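Fan Blog > Singing Shows > Tolentino FAQ

Questions I keep getting about the Tolentino tour

I've been writing about Tolentino since the first round of auditions on Bemthorpe, and my inbox has turned into the same handful of questions over and over. So I finally sat down and answered them in one place. I'm a fan with a keyboard and a season's worth of ticket stubs, so please don't ask me for backstage passes!

Is Tolentino one person or a group?

A duo! Two singers, one name. They sang separately at the auditions, and the judges put them together halfway through the season. I was grumpy about it for a whole week and then they did that ballad and I cried into my popcorn.

Did they win?

No, they came second. I still think the song choice in the final let them down (too low for her, too fast for him), but the runner-up spot got them the album, so I've made my peace with it.

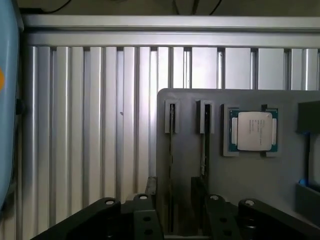

Why does the new album sound so different from the show?

On TV they had the house band and a wall of backing singers, and on Vodham, the album, it's mostly piano and two voices. Some of you hate it. I love it, though I'll admit the third track is a bit cold for me — all hard shine with dark gaps in between, like those bright metal ridges and gray grooves up there. Give it a few listens with headphones before you decide. The harmonies in the last verse are worth the wait.

How long is the live set?

Nearly 30 songs if you count the medley, with one intermission. The medley is the part where people who only know them from TV suddenly sit up, so don't spend it in line for a drink.

Is the Zitier a good place to see them?

Yes, with one warning. It seats 1,631 and the sound is gorgeous in the middle of the main floor, but the side balcony gets a lot of echo. I've sat in both. If the floor is sold out, go for the back row upstairs in the center. 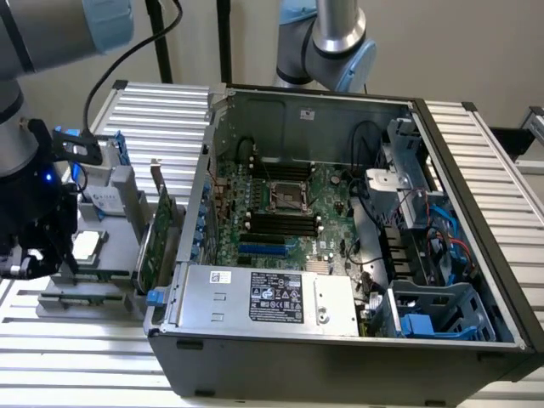
A reader called Peachpit wrote in to say I'm being unfair to the side balcony, and that she heard every word of the encore from up there and would happily pay for the same seat again. Fair enough! Maybe the night I went was a bad one for it.

Do they sign things afterward?

They did both times I stayed. It's by the side door, and you may be standing there a good 30 minutes, so bring a coat and your own pen.

Will there be a second album?

They said in April that they were writing. That's all I know, and when I hear more I'll add it to this page.

14 comments | 52 shares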